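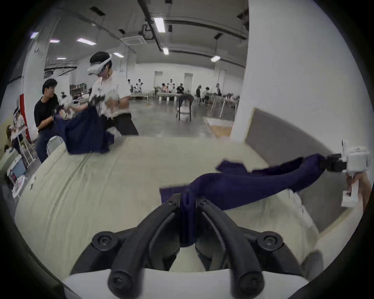 Why does laundry dried indoors take longer in one room than in another at the same temperature?

Evaporation depends on the difference between the moisture content of the air at the fabric surface and that of the room air, and on how fast the air next to the fabric is replaced. Two rooms can show the same reading on a thermometer and differ in both respects.

Home | Courses | Projects | Archive | Contact

Indoor Drying of Household Laundry: Effect of Air Movement and Spacing
Student project report, Building Physics Laboratory
Submitted Wednesday, July 26, 2023

Background

Many apartments in the Cekdale housing complex have no balcony and no vented dryer. Residents dry clothes on folding racks, usually in the bedroom or the hallway. Complaints about condensation on windows are most frequent in December, when the windows stay closed and the glass is cold. The building management has advised residents to turn up the heat while drying. The project was set up to test whether that advice is sound, and to compare it with two cheaper measures: moving the air with a small fan, and leaving more space between items on the rack.

Water leaving the laundry enters the room air and must be removed by ventilation, or it will settle on the coldest surface available. Heating raises the amount of water vapor the air can hold, and so lowers its relative humidity, but does not remove any of the water. A warm, closed room with a full rack will therefore dry the first part of the load quickly and the last part slowly.

Method

All tests were run in a spare bedroom with one exterior wall and one window. The load was made up of cotton shirts, towels and socks, washed and spun on the same program each time. The rack was a standard folding model sold under the Stusora name. It was placed on a platform scale, and the mass of rack and load was logged at fixed intervals until it stopped changing within the resolution of the scale.

Four conditions were compared: a baseline with the room closed and the items hung touching; the same arrangement with the heat set to 27 °C; the baseline with a desk fan on its lowest setting; and a fan combined with wider spacing on the rack. In the last condition the items were hung so that a gap was left between every pair of neighbors.

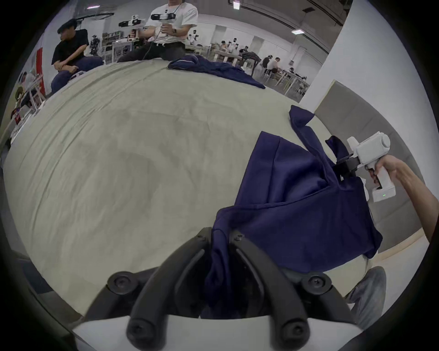
Spin speed has a larger influence than we had assumed at the planning stage. A trial load spun at a lower speed carried noticeably more water onto the rack and had to be excluded from the comparison. Folded seams, waistbands and thick hems were the last parts to dry in every run. We did not treat them separately, and the drying time given for a load is the time for the whole load.

Humidity was recorded with an Owino logger on the wall opposite the window. The logger was checked against a saturated salt solution before the first run and again after the last. It read 2 percentage points high on both occasions, and the data were corrected accordingly.

Results

The baseline load was the slowest to reach constant mass. Heating shortened the drying time, with most of the gain falling in the early hours. After that the room air approached a steady humidity and the curve flattened. Condensation formed on the lower part of the window in the heated runs as well as in the baseline runs.

The fan alone shortened drying by up to 25 percent compared with the baseline. The fan with wider spacing gave the shortest time of all, 9 hours. Wider spacing reduces the number of items that fit on the rack, so a large wash has to be divided between racks or dried in turns.

Energy use was measured with a Fluker plug meter for the fan only. The heat supplied by the radiator could not be metered in this building. A direct cost comparison is therefore missing from this report.

Sources of error

Outdoor conditions varied between runs, and air leakage around the window frame was not measured. The door was opened briefly for each reading of the scale, which exchanged some air with the hallway. Towels were reused throughout, and their absorbency may have changed with repeated washing.

Recommendations

Residents without a dryer should use the highest spin speed the fabric allows, leave gaps between items, and run a small fan across the rack. A window should be opened fully for a short period several times during drying. Raising the heat in a closed room is not recommended as the only measure. A follow-up project could repeat the tests with a dehumidifier and with the bedroom door left open.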